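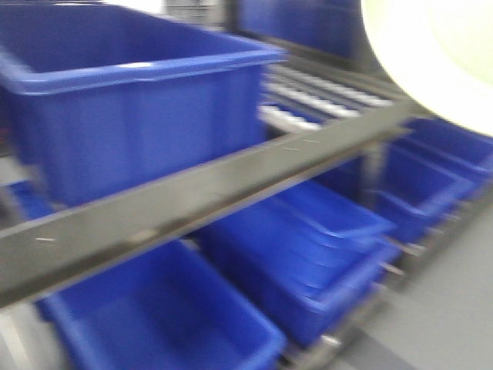 The Plate Job

Benvinda Mendes had the shop until midnight, and the arm had dropped the plate eight times.

It was a melamine plate, so nothing broke. It hit the rubber mat under the stand, rolled in a circle and lay down. Each time she picked it up, wiped it on her sleeve and put it back in the bin for the next try.

"Same place?" Ostap Kostiuk asked. He was on the floor with the cover off the power supply.

"Same place. It gets the rim, it lifts, it turns, and then the rim walks out of the fingers."

"Walks how?"

"Toward me."

He came over to look. The shared shop was on the second floor of what had been the Orley warehouse, and members paid by the month for floor space and a key. Benvinda and Ostap had taken a bay together in September. The arm had come from an auction in three boxes, one of which held the wrong cables. They had named it Juvis, after the word stenciled on the lid of the biggest box. Neither of them had ever found out what it meant.

The fingers were their own work. Ostap had cut the cores and Benvinda had poured the pads in her kitchen, in a mold made from a soap dish. The first pair came out sticky. The second pair was too hard and marked everything it touched. These were the third pair.

"Run it slow," Ostap said.

She set the speed down to 15 percent and pressed the key. The arm went over the bins, stopped, and came down. The fingers closed. The plate rose up past the edge of the rack with its face tipped out toward the room.

"Stop there."

She stopped it.

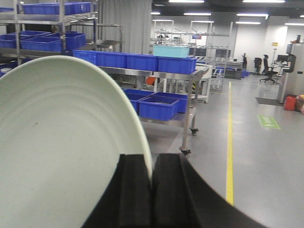 Juvis with the plate, between the two fingers.

Ostap bent until his nose was almost touching the rim. He got out his pocket light and shone it into the gap.

"The right one is doing all the work," he said. "The left one is just leaning on it."

"They close together. I checked the numbers."

"The numbers are for the motor. Look at the pad."

She looked. On one side the rubber was pressed in along a line. On the other there was a sliver of daylight at the top, thin enough that she had to move her head to find it. The plate was held along the bottom of that pad and nowhere else. When the wrist turned, the weight would swing over to the side with nothing behind it.

"It's the mold," she said. "The soap dish has a slope to it. For the water to run out."

"You poured it in a dish with a slope?"

"I poured it in the dish I had."

He switched off the light. Down the room someone was running a drill press in short bursts, and they both waited for it to stop before they talked again.

"You could shim it," Ostap said.

"With what?"

"Cardboard. Just to see."

She cut a strip from the back of a parts catalog. To get at the finger she had to let go of the plate, so Ostap held it from below with both hands while she opened the grip. She took out two screws, slid the strip in behind the pad and put the screws back. The strip was too long. She trimmed the end with a knife and it was still a little too long, and she left it.

Oleksandra Sydorenko came by with her coat on. She ran the front desk three nights a week and did the locking up.

"Is that thing staying on overnight?"

"No," Benvinda said.

"Last time it was staying off, and it was on."

"That was the light on the controller. The light stays on."

"Then put tape on the light. Bilal saw it and called me at home." She looked at the plate in Ostap's hands. "What's it going to do when it works?"

"Clear tables," said Ostap.

"Whose tables?"

"My uncle has a hall in Dubey. Weddings, funerals. Twenty-four tables and he can't get anyone to work Sundays."

"Can it do glasses?"

"It can't do plates," said Benvinda.

Oleksandra pulled up a stool and sat down in her coat. She said they had until she finished her tea.

They put the plate back in the bin. Benvinda left the speed where it was. The arm went over, stopped, came down and closed, and the plate came up. The wrist began to turn. Ostap had his hands out underneath without seeming to know it. The plate went past level, past the point where it had been falling all evening, and came around flat.

The arm stopped at the end of its program. The plate stayed where it was.

"Now what?" Oleksandra asked.

"Now it's supposed to put it on the stack," said Benvinda.

"Well, go on."

"We haven't written that part."

Oleksandra drank her tea. Ostap reached up and gave the plate a small push on the far side, and it moved and came back. He pushed it harder. It held. Benvinda wrote "left pad, 1 strip card" in the notebook, with the screw size after it. She turned the page and started a list of what she would need to pour a fourth pair, and at the top of it she put a flat dish.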